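# Visiting Kotero Park: Questions We Hear From Away Supporters and First-Timers

Welcome, and thank you for thinking of spending a match with us! We've been answering the same emails for a few seasons now, and it seemed kinder to put everything in one place – so grab a coffee, scroll down, and write to us if your question is missing.

### Where do I buy a ticket?

Through the club website, or at the ticket window on Olmedo Street, which opens three hours before kickoff on match days. Adult seats in the main stand tend to go first, particularly for the derby against Zesden, so if that's the one you have your heart set on, please don't leave it until the morning. Standing tickets for the river end nearly always last until the day.

### How big is the ground?

Bigger than it looks from the road. We hold 2,000 people when everything is open, and 877 of those places are seats under cover. The river end has no roof at all, and the wind comes straight up the valley from October on, so bring one more layer than you think you need. Then maybe one more after that.

### Is there a separate section for visiting fans?

For league matches, usually no. People mix, and it has always been a friendly sort of place. For the Zesden derby and for cup matches we do set aside the east corner, which has its own gate and its own snack window. If your club is bringing a bus, let the office know a couple of days ahead and we'll save you a parking bay close to that gate.

### What was the biggest crowd you've ever had?

Oh, we love this one. For league play it's 1,133, against Jusina, on a wet afternoon in March when both teams still had a chance of going up. It finished 2–2, and we missed a penalty that people in the clubhouse will still describe to you in great detail if you give them half an opening.

### Can I bring my children?

Please do! Under-12s get in free with a paying adult. There's a patch of grass behind the main stand where the younger ones end up playing their own match at halftime (and quite often through the second half as well). We do ask that they stay off the main field until the players have gone in. Strollers can be left by the club office.

### What is there to eat?

Hot dogs, grilled cheese, soup in the colder months, and a potato pie that sells out before halftime. Vegetarian soup is on every time; vegan pies come and go depending on the bakery. The snack windows take cards, but the machine at the river end has its moods, so a little cash in your pocket won't hurt.

### How do I get there without a car?

Bus 43 stops right outside the main gate and runs every half hour until 11 p.m. From the train station it's a pleasant walk of 20 minutes, mostly flat, along the canal path and then left at the hardware store. After evening matches the path is pretty dark, and most folks take the bus back.

### Can I bring a flag, a drum or a banner?

Flags and scarves, yes, as many as you can carry. Banners are welcome too, so long as they don't cover the exit signs or block the view of the people behind you. Drums are fine at the river end only. Smoke and flares of any kind are not allowed, and we're afraid we have no wiggle room on that one.
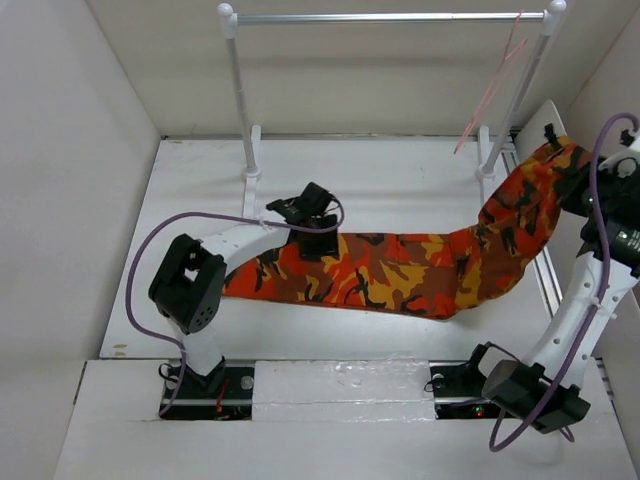
*Camouflage fabric in orange, rust and mustard, stretched between two robot arms.*

### What happens if the match is called off?

The referee looks at the field in the morning, and we post the decision on the website as soon as we have it, normally by 10 a.m. Your ticket is good for the rescheduled date. If you can't make the new one, send us your order number and we'll refund you, though it may take a week or so to show up.

### Is the ground accessible for wheelchair users?

Yes. There is a level platform at the halfway line with room for a companion beside each space, and an accessible restroom a short way behind it. Companions get in free. Drop us a line beforehand and we'll have the side gate open for you, which saves going all the way around the parking lot.

### Can I stay for a drink afterward?

We'd be a little hurt if you didn't. The clubhouse is open to both sets of fans until 10 p.m., later after evening matches, and the players generally wander in once they've showered. Children are welcome until 8 p.m.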